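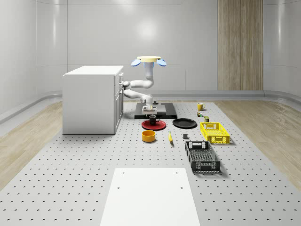
I drove out to the Verkedico open day on July 18, 2026 with one question: can any of these things do my dishes yet? Short answer, sort of, if you own very few dishes and are never in a hurry.

The tour started upstairs with the simulation team, and I could have stayed there all day! Nazmiye Duman showed us how they rehearse a chore on screen before a real arm gets to try it. Picking up a mug sounds like nothing, right? They had run that one 300 times with the mug shifted a little each go, and 208 of those counted as a clean grab. (My teenager's numbers are worse, but he's faster.) Bananas are harder than mugs, apparently, and plates are worse than both, especially flat ones.

Then down to the shop floor, where Akash Pant let 3 of us at a time stand by the Bandow cell and watch it sort parts into crates. Much more impressive. It never dropped a thing while I was there, though he said it still calls for help when parts get tangled.

Parking is behind the Besa building, and the coffee ran out early, so bring your own.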